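How a Robot Learns to Hang Up a Jacket

Published October 12, 2019

Hanging up clothes takes a person a few seconds. You do it while thinking of something else. For a machine it is a long chain of small jobs, and each job has to be worked out and tested before the next one makes sense. This page follows a home build called Arkel, a two-armed robot put together and tested in an ordinary bedroom.

What the robot is made of

Arkel has 2 arms. Each arm is a row of stiff parts joined by motors. A motor at a joint turns one part against the next, the way your elbow turns your forearm. At the end of each arm is a gripper, the part that holds things.

The arms came as a used set from a parts shop called Tutden. The control program, which tells every motor where to go, is named Skareo. It was started in April and has been rewritten 3 times.

Skareo sends each motor a new target position 100 times per second. One target is only a tiny step. Played one after another, the steps look like a smooth swing of the arm.

Why cloth is hard

A wooden block keeps its shape. If a robot knows where one corner is, it can work out where all the other corners are. Cloth does not behave this way. It folds, sags, slips and bunches, and a pull on one shoulder moves the collar too.

Engineers call an object like a block "rigid" and an object like a shirt "deformable." Deformable means that the shape changes when you push or pull it. A robot handling a deformable object has to keep looking, and it has to keep correcting its plan.

The hanger is rigid. The garment is deformable. The robot must control both at once — that is the whole problem in one line.

The hanger job at close range

The test garment is yellow and black, and the hanger is wooden with a metal hook.
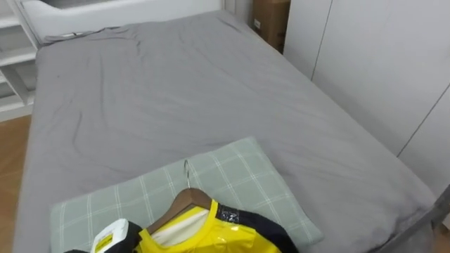
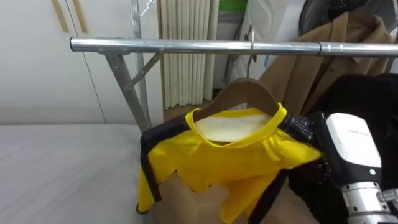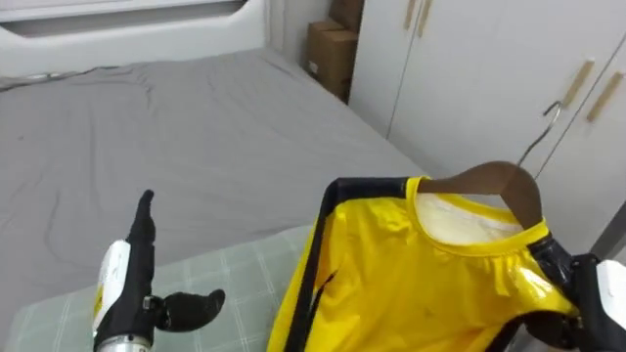
Breaking the job into steps

Skareo does not contain one big command called "hang up the jacket." It contains a list of 12 short commands. The main ones, in everyday words, are these:

1. Find the hanger and the collar.
2. Move a gripper to the shoulder.
3. Close the gripper until it feels resistance.
4. Lift slowly.
5. Turn until the hook points at the rail.
6. Move the hook over the rail and lower it.
7. Open the gripper and back away.

Step 3 needs care. If the fingers squeeze too lightly, the cloth slides out. If they squeeze too hard, the motor gets hot and the program shuts it off. The right setting was found by trying one value, writing down the result, and trying the next.

Step 5 is mostly geometry. The hook has an opening on one side only. If the hook is turned the wrong way, it bumps the rail and will not go over it.

What can go wrong

A sleeve can hide the collar from the camera. The hanger can slide out through the neck. The hook can miss the rail by the width of a pencil. Every failure is written in a notebook labeled Cisternas, with the number of the step where it happened. A step that fails often gets split into two smaller steps.

Try it yourself

You need a jacket, a hanger, a closet rail and a helper. Ask the helper to follow only your spoken commands and to do nothing extra. "Hang it up" is not allowed. Use commands such as "move your left hand up" and "close your fingers."

Write down each command as you say it. When the jacket is on the rail, read the list back and cross out any command that was not needed. Then hand the list to a second helper and see where they get stuck.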